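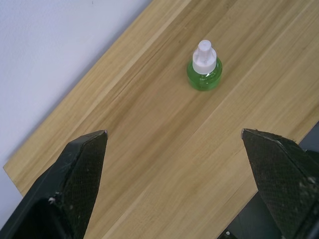

Home Economists Ideas Places A to Z

Search the encyclopedia Go

Howard Rudd

By Leanne Holroyd
June 2, 2020

Howard Rudd was an economist who spent his working life on the question of how long ordinary household goods last and what that means for measuring how well off people are. He is best known for the service-life method, a way of putting small durable goods into household accounts, and for the Stockdale Inventory, the large door-to-door study on which the method was built. He taught at the college in Trornutton and wrote some of the liveliest prose ever spent on the subject of depreciation.

Early life

Rudd was born in Stockdale, a river town whose main employers were a rope works and the freight yard. His father kept the stock books at the rope works and his mother took in sewing and mending at home. He was the younger of two sons. The family lived over a hardware shop, and Rudd wrote later that he learned the price of every hinge in the window before he learned to read properly.

His mother kept a ledger of everything that came into the house, with a column for what it cost and another for the day it was thrown out. Rudd held on to these ledgers all his life. They turn up again and again in his lectures, and a few pages are printed in facsimile at the back of his first book. They are wonderful things to read. A kettle gets a full line to itself, along with the name of the person who burned the bottom out of it.

He went to the town school and then, on a scholarship paid for by the freight workers' union, to Trornutton College, where he first signed up for engineering. He switched to economics after hearing a guest lecture on railroad rates. The lecture was dull by his own account, but it was the first time he had heard anyone treat wear and tear as something that could be worked out on paper.

Career

After college Rudd took a job in the costing office at Leltum, a maker of stoves and washing machines. His task was to work out how much money the firm should set aside for repairs under guarantee. The repair slips came back from the dealers in sacks, unsorted, and he sorted them by the age of the machine. What he found shaped everything that came after. The firm's tables assumed that a washing machine lost the same share of its value every year until it was worthless. The slips told a very different story, in which machines ran along happily for a long stretch and then failed in a bunch.

Rudd wrote this up in a memo that his manager filed and forgot. He kept a carbon copy, took it back to Trornutton, and turned it into his doctoral thesis. The college hired him as a junior lecturer the following October, and apart from visiting posts he never left.

His teaching load was heavy in the early years. He gave the introductory course in price theory, the evening course in bookkeeping and a seminar on index numbers that drew only a handful of students at first. One of them was Beverley Ashworth, who went on to run the field side of the Stockdale Inventory and later wrote the standard handbook on household survey work. Another was Aldo Pace, a gifted mathematician who had wandered over from the physics building and who supplied much of the formal backbone of the service-life method.

The Stockdale Inventory

The Inventory was the great adventure of Rudd's career. He wanted to know what people had in their homes, when they had bought it, what they paid, and whether it still worked. Existing surveys asked about cars, refrigerators and pianos. Rudd wanted lamps, scissors, alarm clocks, extension cords, buckets and can openers. His argument was simple and rather thrilling once the sums were done: the small things, taken together, were worth more to a typical family than the large ones, and the official figures treated them as though they vanished the moment they left the store.

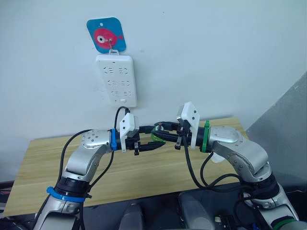
Power strip hung from a sticker hook on a wall.

He chose his home town for the fieldwork, partly out of affection and partly for the practical reason that he could get people to open the door. The interviewers were trained by Ashworth in a borrowed room at the public library. They carried a printed form that ran to many pages and a small set of colored tags. Householders tied a tag to each item they agreed to have followed, and the interviewers came back at regular intervals to see which tags were still in use.

The fieldwork lasted over three years. It went wrong in all kinds of interesting ways. Tagged items were lent to neighbors and had to be traced. Children collected the tags. A flood in the lower town ruined a good part of the sample in one night, and Rudd, after a few gloomy days, decided to treat the loss as data on its own account. The resulting chapter, on what households replace first after a disaster and what they never bother to replace, is still the most quoted part of the report.

The punch cards were processed by Droratix, a data bureau that did most of its business with insurance offices. Its staff had never handled anything so untidy. Letters between Rudd and the bureau survive in the college library and are a treat for anyone who enjoys a long argument about whether a stepladder with a missing rung should be coded as working.

The service-life method

In standard household accounts, spending on small durable goods is counted as consumption at the time of purchase. A family that buys a good saucepan is treated as having used it up that year. Rudd proposed that each good should be spread over the years it is really in use, following a survival curve taken from observation. The value a family enjoys in any one year is then the sum of the services given by everything it owns, old and new.

The idea of spreading the cost of a durable good was well known before Rudd. His own contribution lay in the curves. Working with Pace, he showed that household goods fell into two broad families. The first he called wearing goods, such as brooms and shoes, which give a little less service every year. The second he called failing goods, such as light fittings and clocks, which give full service until they stop.

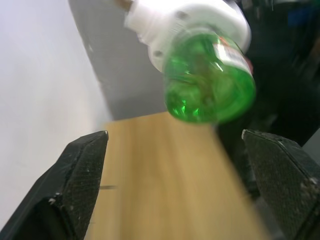 The distinction matters a good deal in a downturn. When incomes drop, families put off replacing wearing goods and make do with a thinner broom. They cannot put off replacing failing goods in the same way, so spending on them holds up. Purchases alone therefore give a muddled picture of hardship. Rudd's accounts could show a family's real comfort slipping slowly in years when its spending had already fallen sharply, and they could show comfort going on slipping after spending had picked up again. He called this second effect the long tail of a bad year, and it became the title of his most popular public lecture.

He also worked on containers and other goods that outlive their first purpose. A jar bought full of jam goes on to hold buttons or nails, and the Inventory was full of such cases. Rudd never settled on a way of valuing them. His notes on the problem are scattered through several essays, and younger economists interested in reuse have found them a rich place to start.

Criticism

The sharpest critic of the method was Terence Bainbridge, a specialist in national accounts who reviewed the Inventory at length. Bainbridge accepted the survival curves and praised the fieldwork. His objection was to cost. A statistical office would have to repeat the Inventory regularly to keep the curves up to date, and he doubted that the gain in accuracy would justify sending interviewers out to look at can openers. He also pointed out that Stockdale was a working town with a strong habit of mending, and that the curves might look quite different in a wealthier place.

Rudd took the second point seriously and ran a smaller study in Trornutton to test it. Goods were replaced sooner there, as Bainbridge had expected, though the order in which they were replaced was almost the same. The two men argued in print for years and got along very well in person. Their joint essay, written after both had retired, sets out where they still disagreed and is probably the best short introduction to the whole debate.

A separate complaint came from survey workers, who felt that tagging items changed how people treated them. Ashworth agreed. Her later surveys dropped the tags and relied on repeated interviews.

Writing and teaching style

Rudd wrote two books, The Life of Things and Comfort and Its Measure, along with a long list of papers. The first is the one to read! It has hardly any equations in the main text and is packed with stories from the doorsteps of Stockdale, told with real affection and a sharp ear for how people talk about the things they own.

In the classroom he liked to begin the year by emptying his briefcase onto the desk and asking students to guess the age of each object. Former students remember that the stapler was always older than anyone supposed. He marked papers in green ink, returned them quickly, and had a great dislike of the word "utility" when "use" would do. 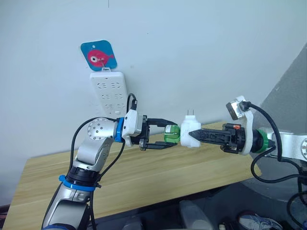 Later years

Rudd retired from full-time teaching but kept an office at the college and came in most mornings. He spent much of this period putting the Inventory papers in order, a job made harder by his own filing habits. The forms, cards and field notebooks are now held in the college library, together with his mother's ledgers, and can be read by appointment. Pace wrote the guide to the collection, including a useful key to the abbreviations the interviewers used.

Legacy

The full method was never adopted for official accounts, largely for the reasons Bainbridge gave. Parts of it have traveled widely all the same. Survival curves of the kind Rudd drew are used in the study of repair and waste, and the split between wearing goods and failing goods appears in many courses on consumer spending. The seminar room at Trornutton where the Inventory was planned carries his name.

See also

Depreciation
Durable goods
Household accounts
Index numbers
Survival curve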